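Stop shrinking the bottle and calling it news

8/6/19

Quick one today, deadline on something else, but this has been bugging me all week.

Finel has a new bottle. You've probably seen the trade release, everybody got it. Slimmer neck, softer shoulders, "reimagined for life on the go." What the release gets to in paragraph 7, after the quotes, is that the bottle holds less iced tea than the old one. Same shelf price. Same case count. Less tea.

Fine. Companies do this. Sugar costs money, plastic costs money, trucks cost money. I used to buy for a small chain of convenience stores and I've sat through the meetings. A rep comes in with a deck and a cooler bag. You get a cold sample. You get told that shoppers in the test loved the new grip. You ask what happens to the cost per ounce and suddenly we're on the slide about the summer promotion.

What gets me is the language. Why does a smaller drink have to be a "refreshed experience"? Just say it. We're putting less in because it costs us more to make. People can handle that. They handle it with gas and eggs every week.

Compare Hurar. Not a perfect company, their lemon flavor tastes like a cleaning product and I've said so here before. But when they raised prices in May they put a card on the shelf. Plain type, two sentences, price is going up, here's when. A store manager I know in that trade, Minoru Kinoshita, kept the card up by the register for a month and told me he got fewer complaints than he gets when the ice machine is down. His regulars grumbled and bought the lemon anyway. No accounting for taste.

Minoru carries 586 items in that store. He doesn't have time to check the fill line on every new bottle and neither do his customers. They're trusting the shelf. And when they catch it, and somebody always catches it, they don't call Finel. They go up to the counter and ask the kid working there why the tea got small. So the store eats it. The brand gets the margin and the store gets the argument.

Then there's the delist problem, which the people writing these releases never seem to think about. New bottle means new barcode. New barcode means the old stock has to clear before the new goes in, or you've got two sizes side by side at one price, and even the sleepiest shopper can see that. Small stores don't have a back room to hide the overlap in. They mark the old ones down and lose the money. I had one changeover, a Drodine sports drink, where we were still finding old bottles at the back of the cooler seven weeks later. Sticky ones. Don't ask.

I know the other side. Tsuchiya, who make a very decent canned coffee, cut their can size a couple years ago and the thing sold better. Smaller can, people finished it, didn't feel wired all afternoon. Great! But they cut the price too. Not by a lot. Enough that you could say with a straight face it was a smaller coffee for less money. That's a real product decision and I'd defend it to anyone. 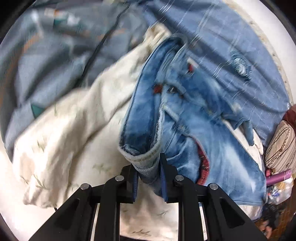
Faded denim, folded at the waistband.

So what would I like. Not much really. Put the size change in the first line of the release. Put the old size and the new size on the shelf tag for a month, both numbers, big enough to read without glasses. Give the stores a credit on the old stock so they're not paying for your redesign. A chain with 2,000 doors gets that credit without asking, by the way. The guy with one door gets a poster.

And buyers, you're not off the hook. Ask the ounce question first, before the cooler bag gets opened. Write the answer down. If the rep doesn't know it, end the meeting and have them come back when they do. I let too many of them slide when I had the job, mostly becuase it was hot out and the samples were cold.

I'll probly still buy the Finel tea. Peach is the best one on the shelf and has been for years. I'd just like to be told how much of it I'm getting before I've got the cap off.

Back to the thing I'm supposed to be writing. Comments are open, keep it civil, and no, I'm not reopening the lemon debate.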